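**Gurevari, 10 Feb 2023.** The Gultitz Automation Laboratory has suspended the use of its hand-held grippers for recorded work after a fault was found in the way the tools report the position of their fingers. No one was injured. The laboratory said the suspension would remain in place until every tool in service had been inspected and released by its safety office.

The fault came to light during a routine tabletop task in which an operator lifts small household containers and sets them down again. According to the laboratory's notice to staff, one gripper reported that its fingers were fully closed while they were still apart. The software accepted the reading and logged the grasp as complete. When the same record was later replayed on a robot arm at reduced speed, the arm began to lift before it had taken hold of the item, then moved sideways and struck the edge of a container. The arm's force limit stopped the motion.

Asabe Abubakar, who heads the safety office at Gultitz, said the collision itself was minor but that the false reading was being treated as a serious matter.

"The arm stopped when it was required to stop, and we are satisfied with that part of the system," Abubakar said. "We are not satisfied that a tool could give a wrong value and that the value could pass through two checks without being questioned. Until we can explain that fully, the tools will not be used for recorded sessions."

The grippers are fitted with rectangular fingers that close toward each other over the work surface. The distance between them is measured by a sensor in the body of the tool and sent by cable to a recording computer. Each reading is paired with the picture taken at the same moment, so that a robot can later be taught when to close its own fingers and how far.

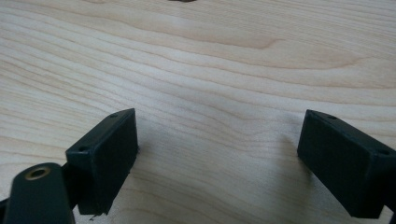
*Gripper fingers held apart over the work table.*

Inspectors compared the pictures from the affected session with the readings stored beside them. In one sequence the pictures showed a clear gap between the fingers while the stored value stood at zero. The error lasted for 4 seconds, after which the readings returned to normal without any action by the operator. The operator had no means of noticing it, as the tool gives no signal when its reading changes suddenly.

A review of 900 recordings made with the same model of gripper found the error in two of them. Both came from a single tool, which has been withdrawn and placed in locked storage. The laboratory said it had found no sign of the fault in its other tools, but that it would not rely on the review alone.

The most likely cause, according to the preliminary findings, is a poor connection at the point where the cable enters the gripper. Staff were able to produce the same false reading on the withdrawn tool by bending the cable sharply toward the operator's wrist. They were unable to produce it with the cable held straight. Cheema, the firm that supplies the cable assemblies, has been sent the affected part and has agreed to provide a written report on its condition.

The findings also point to a weakness in the recording software, which was written under contract by Erkska. The program checks that each reading falls within the permitted range, but does not check whether the change from one reading to the next is physically possible. A jump from open to closed in a single step was therefore accepted. Erkska has supplied a revised version that rejects such jumps and marks the recording for review. The revision is being tested and has not yet been approved for general use.

Work with two grippers has received particular attention. In these sessions the operator uses one tool in each hand, with a separate cable from each, and one gripper may be holding a can over a wire basket while the other remains open near the table. A false reading from either side could lead a robot to release an item early or to move one arm into the path of the other. The laboratory has withdrawn all two-handed recordings from use on its robots until they have been compared with their pictures. 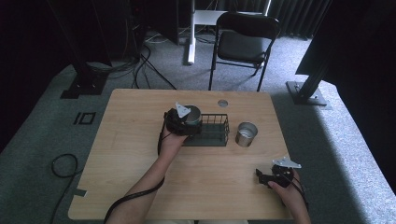
## Conditions for return to service

The safety office has set out the following conditions, which apply to all staff and visiting researchers:

- Each gripper must complete 100 open-and-close cycles without error, with its cable bent and then with its cable straight.
- Cables must be given a fixed support at the tool, so that movement of the wrist does not pull on the connection.
- Recordings made before the suspension may not be replayed on a robot without written approval from the safety office.
- Any difference between a reading and the matching picture must be reported on the day it is found.
- Robot arms used for replay must remain at reduced speed, with the area around the arm kept clear of people.

Abubakar said the conditions would apply equally to tools that had shown no fault. Requests for exceptions will not be considered during the inspection period.

Research groups that depend on the recordings have been advised to revise their schedules. Sessions that do not involve the grippers are continuing as planned, and staff may still use the tools for training provided that nothing is recorded.

A full report, including the findings from Cheema and the results of the software tests, is expected in June. Questions about individual recordings should be directed to the safety office in Gurevari.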